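Suvau: Teaching a Handover with Two Hand-Held Grippers
Summer project report
Korkor Tsikata
2024-09-01

What we set out to do

When our group signed up for the summer robotics project, the plan was a lot bigger than what you are about to read. We wanted a pair of arms that could clear a whole table, sort what they found and put it away, and we had even drawn a very handsome picture of the shelf it was all going to end up on. Our advisor listened patiently to the entire pitch and then asked which part of it we would be proud of if it were the only part that worked. We went away and argued for two days and came back with the handover: one gripper picks something up, the other takes it, and nothing gets dropped in between. We called the project Suvau, a name left over from a game two of us used to play, and it stuck before we could think of anything better.

I am glad we cut it down. A handover sounds like a small thing until you try to write down what your own hands do when you pass a bottle to somebody (I filled three pages and still left out the wrist).

How we collected the demonstrations

We used the Lastar hand-held grippers the lab already owned, which each carry a camera looking down past the fingers. You hold one in each hand, or share them between two people, and do the task the way you want the robot to do it later. It is tiring in a way I did not expect! After half an hour your forearms complain, and the demonstrations get sloppy well before you notice it yourself. We settled on short turns and long breaks, with whoever was resting keeping the log.

Over August we recorded 1,953 clips. Of those, 1,121 survived our checking and went into training, and 493 of the ones we kept were done by two people, each holding a gripper. The rest were one person using both hands. We had been told the two-person clips would be more trouble than they were worth, and for the first week I would have agreed, as we kept bumping fingers and apologizing to each other. Once we got used to counting quietly before the release, they turned out smoother than my solo ones.

Checking was done in Senurer, the labeling program that last year's group wrote and very kindly left behind with a readme. For every clip we marked four moments: first touch, lift, second touch and release. I marked a great many of these late at night and then had to mark them over again in the morning, so please take that as advice.

What went wrong

Our first training set taught the model to let go too early. It took us the better part of a week to find out why. In most of our early clips the giving hand opened almost at the same instant the taking hand closed, and we had been rather pleased with how quick and natural it looked. The model copied the quickness without having our sense of when the object was really held. We recorded a fresh batch with a deliberate pause, a slow breath long, and dropped the worst of the old ones.

The second problem was the table. We had been practicing on the bare top and then put a white sheet over it partway through, and the model trained on the first half did noticeably worse on the second. We ended up recording the later batches with the sheet on and keeping it on for testing. I would have liked to mix surfaces properly, but we ran out of summer.

We also lost a full afternoon to a folder with the wrong name, about which the less said the better.

Results

We tested on the Darko arms in the teaching lab with the objects from training and a few they had never met. On the familiar ones the handover usually went through, and the pause made the biggest difference of anything we changed. On new objects it was patchy. Short, wide things were the worst, because the first gripper took up all the good places to hold and left the second one nowhere to go. I wish we had thought about that while choosing what to buy.

What I would pass on to the next group

Grip placement deserves a rule from the very first day, and ours came much too late. We decided that the hand on the object should leave plenty of room for the other one, and tall pieces let you practice that without getting in each other's way. The one with the teal upper part and the greyish beige lower part is a good piece to start on, as the line between the two colors gives you something to aim by: the pads go just under it, and the second gripper can come in over the table from the right with the teal part still free. Try it slowly, swap sides often, and write down which side you were on, as we forgot to for the first few sessions and had to work it out from the clips. The log sheets and all the Senurer labels are in the shared folder, along with my three pages on passing a bottle, in case anyone wants to add the wrist.

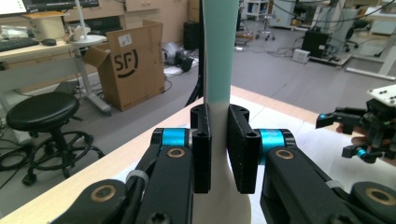
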